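Von: Yasuo Hoshino
An: Liste Polstern und Nähen
Datum: Freitag, 29. Mai 2026
Betreff: Re: Kissenbezüge, Füllung und die leidige Frage nach dem Einlaufen

Liebe Listengemeinde, lieber Shigeru,

Shigeru Kinoshita schrieb:
> ich will für unser Sofa im Juni endlich neue Kissen machen und
> habe mir bei Bridwood einen Stoff ausgesucht, 100 % Baumwolle,
> ziemlich fest. Jetzt lese ich überall etwas anderes. Muss ich
> den vorher waschen oder reicht Dampfbügeln? Und wie groß
> schneidet ihr den Bezug zu, genau auf Kissenmaß oder kleiner?
> Meine letzten sahen nach einem halben Jahr aus wie leere
> Brötchentüten. Reißverschluss kann ich leider immer noch nicht.

Über die Brötchentüten habe ich sehr gelacht, lieber Shigeru, denn genau solche lagen bei uns jahrelang herum, und meine Schwiegermutter hat sie bei jedem Besuch wortlos aufgeschüttelt. Ich versuche mal, der Reihe nach zu antworten, auch wenn ich wieder ins Plaudern komme (ihr kennt mich ja).

Zum Waschen: bitte ja, und zwar so heiß, wie du den fertigen Bezug später auch waschen willst. Dampfbügeln allein hat mir bei fester Baumwolle nie gereicht. Ich versäubere vorher die Schnittkanten mit einem groben Zickzack, sonst kommt aus der Maschine ein Knäuel Fäden heraus, an dem man den halben Abend herumzupft. Danach hänge ich den Stoff glatt auf und bügle ihn, solange er noch ein bisschen feucht ist. 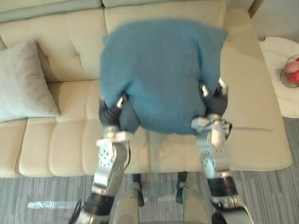 Beim Zuschneiden gehen die Meinungen hier auf der Liste ja auseinander. Ich mache den Bezug inzwischen immer kleiner als das Innenkissen, bei einem Inlett von 50 mal 50 also fertig genäht 48 mal 48. Diese 2 cm machen wirklich viel aus, das Kissen steht dann richtig schön prall da! Bei Schaumstoff würde ich das übrigens lassen, da wellt sich sonst die Kante. Und die Ecken schneide ich nicht ganz rechtwinklig zu, ich nehme zur Spitze hin auf jeder Seite einen knappen Zentimeter weg, in einer ganz flachen Linie. Sonst stehen sie hinterher ab wie Hundeohren, und da hilft dann auch kein Stopfen mehr.

Mit der Füllung habe ich lange herumprobiert. Die Polyesterkugeln von Jundolard sind günstig und lassen sich gut waschen, klumpen aber nach einer Weile, wenn man sich viel anlehnt. Am liebsten mag ich Federn mit einem kleinen Anteil Daunen, nur muss das Inlett dann wirklich dicht gewebt sein, und das kostet eben. Für den Alltag nehme ich einen Mittelweg und stopfe in die vier Ecken zuerst etwas lose Watte, bevor das Innenkissen hineinkommt. Das dauert zwei Minuten und hält bei uns schon den zweiten Winter.

Ach ja, der Reißverschluss. Vor dem habe ich mich genauso gedrückt wie du, und ich will dich gar nicht überreden! Ein Hotelverschluss tut es vollkommen. Rückseite in zwei Teilen zuschneiden, beide Innenkanten doppelt umschlagen und steppen, dann großzügig überlappen lassen. Unter 12 cm Überlappung würde ich nicht gehen, weil der Bezug ja so stramm sitzt und der Schlitz sonst aufklafft.
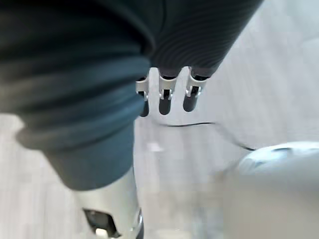 Noch ein Wort zum Garn, das wird gern vergessen. Ich hatte einmal eine ganze Garnitur mit einem alten Baumwollgarn aus der Erbschaftskiste genäht, und beim ersten kräftigen Hinsetzen ging eine Naht nach der anderen auf. Seitdem kommt mir für Kissen nur noch Polyestergarn auf die Maschine, und die Seitennähte steppe ich zweimal. Meine alte Furukawa schafft das mit einer 90er Jeansnadel ganz brav, solange ich an den Ecken langsam mache und notfalls am Handrad drehe.

Wenn du magst, schicke ich dir den Schnitt mit den abgeflachten Ecken, den habe ich auf Packpapier und kann ihn leicht abpausen. Und falls jemand von euch weiß, ob es den schmalen Keder von Bravdale noch irgendwo als Meterware gibt, freue ich mich sehr über einen Hinweis. Ich brauche ihn in Sandfarben, notfalls ginge auch Grau.

Herzliche Grüße in die Runde und ein schönes Wochenende
Yasuo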